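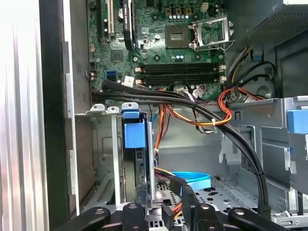

Wemau, June

Welcome to the guts of the old tower! I've had this computer under the desk in the spare room for years (it came from a clearance at Brerkari, back when I was doing all the newsletters for the Litunura garden club on it) and I've finally got the side off for a proper look. A few of you asked what it's like in there, so my notes go underneath.

The board
Green, busy and covered in tiny parts, the way I think a motherboard ought to look. I've never warmed to the all-black ones. The two expansion slots near the top are one black and one white, and I'm rather fond of the mismatch.

The CPU socket
Empty, with the silver load plate swung open. Please keep your fingers and your sleeves out of there! The contacts are very fine and I've got no wish to go shopping for another board.

Memory
Four black slots, nothing in them, white latches at one end and copper-coloured clips at the other. I'm still dithering over how much to put in. My neighbour says fill all four, my wallet says two.

Blue SATA ports
Stacked one on top of the other at the edge of the board. One for the drive with my 3,000 scanned slides on it, and one for whatever I find in the cupboard.

The cables
Oh, the cables. A great fat black bundle goes right across the middle and down the side, and then there's the orange, red and yellow lot looping about under the memory slots with one little white zip tie holding them together. I've bought a bag of 43 ties from Bhuiyan's on the main street, so that's my next rainy evening sorted.

If you've got a spare cooler that might suit, or a stick or two of memory you'd part with, leave me a note in the guestbook. I'm happy to swap for lemons, we've got heaps.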